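Sharing the Housework Without Keeping Score: Tips for Couples and Housemates

I grew up in a house where the boys took out the trash and the girls did everything else, and it took me years to notice how much of that I'd carried into my own kitchen. If you and your partner (or your brothers, or your roommates!) are trying to shake off the same old setup, these are the habits that have worked best for us.

Write down the invisible jobs first

Dishes and vacuuming are easy to see. Remembering that the dish soap is low, booking the furnace check, knowing which kid has outgrown which shoes, that's work too, and in a lot of homes it all lands on one woman. We sat down one evening in February with a pot of tea and a pad of paper and came up with 28 jobs. I'd been doing 22 of them. My husband was stunned, and so was I!

Hand over the whole job

If he cooks on your late nights, he also picks the meal and checks the fridge. "Just tell me what to do" sounds helpful, but it leaves you as the manager. Give each job one owner from start to finish, and then let that person do it their own way. Towels folded in thirds are still clean towels.

Keep the supplies where anyone can find them

This one made such a difference for us. For years the cleaning things lived in my corner of the laundry room, so naturally I was the one who cleaned. Now there's a caddy under each sink with a cloth, a brush, a spray bottle and a box of baking soda. Labels help too, especially on the spice shelf and the fuse box.
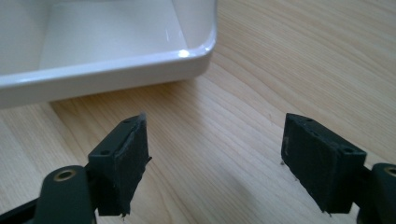
Do the same with tools. My drill used to be "his" drill, and I'd wait a week to have a shelf put up. We moved the drill, the level, the tape measure and a jar of wall plugs into the hall closet, and I put up my first shelf that same weekend. It's a little crooked and I love it.

Teach the skill once, properly

Plenty of grown men were never shown how to clean a shower drain, and plenty of women were never shown how to bleed a radiator. Set aside an afternoon and trade! Stand next to each other, let the learner do the handling, and keep your hands in your pockets. Ours took 2 hours and we finished with pancakes.

Swap jobs every couple of months

Even a fair list goes stale. We swap four or five jobs at a time and leave the ones people really like. I'm keeping the bread baking, thank you very much.

Bring the kids in, all of them

Sons can sew on a button and daughters can change a tire. A six-year-old can match socks, wipe a low shelf and feed the cat. Try not to praise a boy to the skies for what you'd simply expect from his sister (I catch myself at this all the time).

Agree on what "done" means

Most of our squabbles were about this. Is the kitchen done when the dishwasher is running, or when the counters are wiped and the floor is swept? We taped a short note inside the cupboard door, and the evening grumbling pretty much stopped.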